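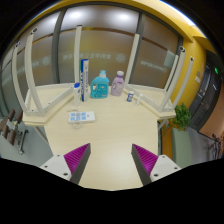 Benavides, August

Home | Course Notes | Handouts | Kit Loans | Contact

Hand-Held Gripper Kits: Notes to Go With Session 8

Welcome back, everyone, and thank you for all the questions after the last session (I'm still working through them, so please be patient with me if yours hasn't been answered). These notes cover the hand-held gripper kit from Clisus that we are reviewing this term. Have them next to you when you write up your own review, because I will be looking for the same points.

First, what you get for your money. The Clisus kit comes as a pair of soft ribbed fingers, the two white plates they screw onto, a camera, a handle, and a case that I have grown very fond of. There is no arm in the box. You hold the tool yourself, you do the job the way you would like a robot to do it, and the recordings go off to train the robot later on. The price to our department was 600 dollars per kit, and the rental plan from Zelport, for those of you comparing, works out to 83 dollars a month with spare fingers included.

Now, the fingers. I like them very much! The magenta ribbed face gives a little when you close on something, and that softness forgives a lot of clumsy aiming. Each finger plate on our kit is held by three dark screws. Please check them with the small driver before you start, and again when you come back from a break. A finger that has turned even slightly will close crooked, and you'll spend the afternoon blaming your wrist.

The view takes some getting used to. The lens is a wide fisheye, so you get nearly the whole room along with your tabletop, and straight things bend as they near the rim. Table legs bow and door frames tip over. When you review your clips, judge your grasp by what is happening between the two fingertips and don't trust the shape of anything far out to the side.

On choosing objects: start with a plain table and ordinary household goods. Detergent bottles are wonderful for teaching. The big teal-blue one has an opening for the handle, so you have a real choice to make between hooking a finger through and squeezing the body, and the lavender one next to it is a bit smaller and asks the same question in a different way. A tall narrow box wants a gentle, level approach, or over it goes. The small white bottle with the blue label looks easy and is where most beginners get careless with their height. Then there is the power strip, which I would save for last. It lies low and flat, and its cord loops wherever it pleases, so plan your path before you close the fingers. (Our practice strip stays unplugged the whole time, please.)

Leave yourself some bare tabletop in front of the objects as well. Coming in from open space gives you a clean start to every clip, and the software seems happier with it.

About that software. Uzma Mengal, who ran the lab portion last year, tested it against the Bromico package and found the Clisus one slower to load but much kinder when a clip has to be thrown out. I agree with her, though I do wish the menus were in a larger type. The memory card holds 128 clips at the default setting, and the kit gives you no warning before it fills up, so write down your count as you go.

For your review, please send me two pages on comfort, grip, and view, plus a short paragraph on whether you would buy or rent. Mention anything that annoyed you, even if it seems small, and bring your kit back with both fingers still attached.

Shares: 8 | Comments: 0

Previous handout | Next handout | Back to top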